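Equipment planning meeting, Stolside site, February
Started 10.15, small meeting room

**In the chair:** Morfudd Owen
**Present:** bench group, purchasing, workshop
**Apologies:** site safety

## 1. Last minutes

Agreed with one correction. Under item 4 the quote for the cable trays should have been listed under Sernow and not Lewis.

## 2. Pouring station

The bench group reported on the pouring work with the two arms. They want to keep the present layout until the summer. The request this time is for the things around the arms: cable management, spare gripper fingers and a stock of clear vessels that can be replaced without a separate order each time.

Morfudd asked whether the fingers could be made in the workshop. The workshop can make them but has no slot before the end of next month. Agreed to buy one set and make the rest.

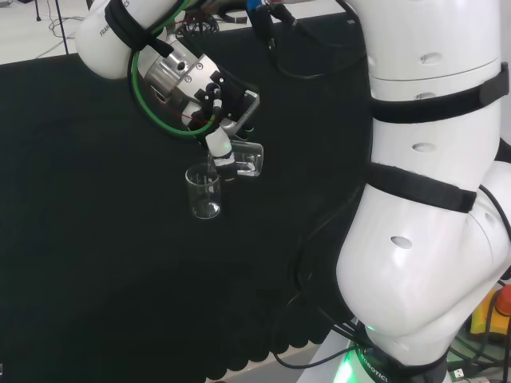 Purchasing has had two quotes for the bundle. Sernow came in at £2,885 including delivery. Lewis was cheaper on the fingers but does not supply strapping or cable guides, so we would be placing a second order elsewhere. Agreed to go with Sernow, provided the price holds until the order is raised.

Glassware was discussed separately. The bench group asked for 60 beakers. Morfudd thought this was high for one quarter and there was no record of breakages to support it. Agreed on 25 now, with a breakage sheet kept at the bench and the figure looked at again next time.

**Action:** purchasing to raise the Sernow order.
**Action:** bench group to start the breakage sheet.

## 3. Service cover

The Tristora contract covers both arms and runs out in six months. Tristora will not quote for renewal until they have the running hours. The bench group has these for one arm only — the log for the other was moved to the new drive and needs finding.

Purchasing asked if we could drop to call-out cover. No decision. Morfudd wants both prices side by side first.

**Action:** bench group to send running hours for both arms to purchasing.

## 4. Third arm

Held over. There is no money for it in this year's budget, and the floor plan for the extra table has not been drawn. The workshop will measure up when they come to look at the fingers.

## 5. Any other business

Purchase requests must now carry the new cost code. Old forms will be sent back.

Closed 11.05. Next meeting to be set once the Tristora prices are in.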